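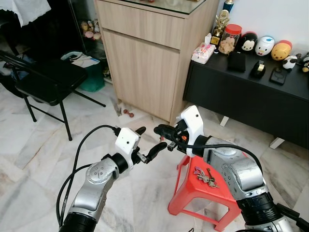
Pre-session checklist, Ó Flaithearta campaign, with comments from whoever last got it wrong

4 min read

Run through this before anyone rolls anything. Comments are mine unless initialled. Kieran Madigan has asked for his to be kept in full.

1. Character sheets present and in pencil.
Four out of five passed. Aoife's is in green biro and has been since level one. She says it reflects a settled character.

2. Hit points agree with last session's notes.
FAIL. Gorazd ended the fight on the causeway with 2 and arrived with 16. He says he slept. There was no sleeping, you were all in a boat.

3. Encumbrance.
Checked, for once. Rónán is carrying 60 torches, a church bell and the door from the Kaveck toll house. The door stays on the sheet until he can tell me which hand it's in.
KM: I thought we'd agreed it was strapped to the mule.
The mule died at Wunero. See item 5.

4. Party gold added up by someone other than Gorazd.
Passed on the second go. It should be 600. Gorazd had it a fair bit higher, and the difference was the mule.

5. Dead things crossed off.
Mule crossed off. The hireling Bosia is not dead, only left behind, and will be cross about it. Please stop dividing up her boots.

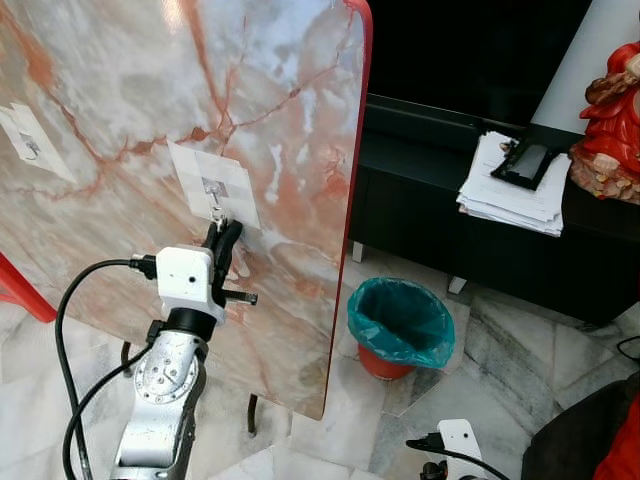
6. Spells chosen before the session and written down.
Partial. Aoife had hers ready. Kieran wrote "the usual", and I've ruled that the usual is Light, cast twice.
KM: I'd like it noted that this came up.
Noted.

7. Rules disputes from last time closed.
Two closed, one open. You can't grapple a fog. You can set fire to a moat if the moat is the right sort of moat, and this one was. Whether a curse passes on with the hat is still with me, and I'd be grateful if people stopped trying on the hat.

8. Dice.
Rónán's big purple one was rolled until we got bored — about half an hour — and it came up suspiciously often in his favour. Retired to the jar. He may have it back for saving throws against my prose.

9. Referee's own kit.
Map of the lower crypt: present. Key to the map: at home. I ran the lower crypt from memory, so if the room with the singing well has moved, it's a magic crypt.
Wandering monster table: present, but three of the entries say "crows".

10. Absences declared by Sunday.
Ruan Nkosi will miss the next one. His cleric will stand at the back and heal on request, and won't be sent down any corridor first. I'm looking at Gorazd.

11. Snacks clear of the map.
FAIL. The northern marshes are now larger, and smell of salsa. I've decided to keep them.

Overall: fit to play, with items 2, 3 and 7 to be looked at again. Gorazd to bring a rubber.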